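Can a robot tidy your bedroom yet?

Short answer: no. Longer answer: it depends what you mean by "tidy", what you mean by "yet", and who is trying to sell you the robot.

You have probably seen the videos. A shiny robot folds a T-shirt, loads a dishwasher and waves at the end. It looks as if you could order one tonight and never pick up a sock again. Before you ask a grown-up to clear a space in the hall cupboard, here are some things worth knowing.

Watch the clock

Some robot videos are speeded up. Look in the corner for a little label such as "x4". That means the video is running 4 times faster than real life, so a shirt that seems to take half a minute to fold really took two minutes. Could you beat that? Try it with a timer.

Videos can also be cut. If a robot drops the shirt again and again and gets it right once, guess which go ends up on the internet.

Why is a sock so hard?

Robots have been good at factory work for a long time. In a factory, the same part can arrive in the same spot, the same way up, all day long. The robot hardly has to think.

Your bedroom is different. A sock can be flat, rolled up, inside out or halfway under the bed. It changes shape when you touch it. You know what a sock is even when you can only see the toe, and you learned that by handling things since you were a baby. A robot has to be taught, and then it meets a sock with a frog on it and may have to be taught again.

What about shops?

Picture the invented-sounding but very ordinary jobs in a shop: filling shelves, wiping doors, moving a display board out of the way. A person does these while chatting. A robot must work out where the thing is, where to hold it, how hard to squeeze and what to do if it starts to slip.

Holding on is the bit people forget. Squeeze an egg too hard and you have a mess. Squeeze something heavy too gently and it lands on your foot.
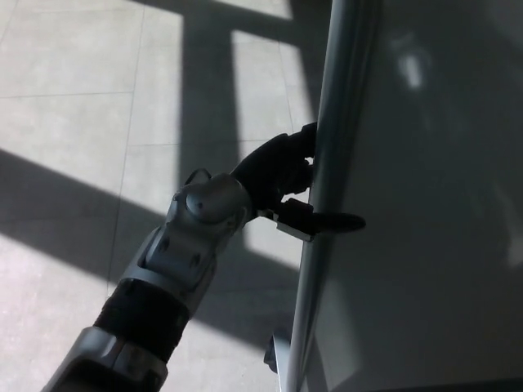
By the Yap science desk
29th June

A robot hand with its black fingers curled round a silver pole looks quite impressive, and the grip is a bit like yours on a bus, with fingers on one side and a thumb across the front. But one picture can't tell you if the robot can let go neatly, or do the same thing again tomorrow in another room. Sunshine and shadows on a tiled floor can be a nuisance too. You know a shadow is only a shadow. A robot's cameras may need some help with that.

So when will it happen?

People have been promising robot helpers since long before you were born. Some machines do useful jobs at home already. Robot vacuum cleaners can be handy, although they get stuck on rugs, and a washing machine is a sort of robot if you're feeling generous. Neither of them will put your books back.

Next time you see a robot doing a chore, ask these questions:

Is the video speeded up?
Is a person steering it from somewhere else?
Has it tried the job in a messy room?
Who tidies up if it goes wrong?

If the advert doesn't say, keep hold of your pocket money. And the sock is still under the bed.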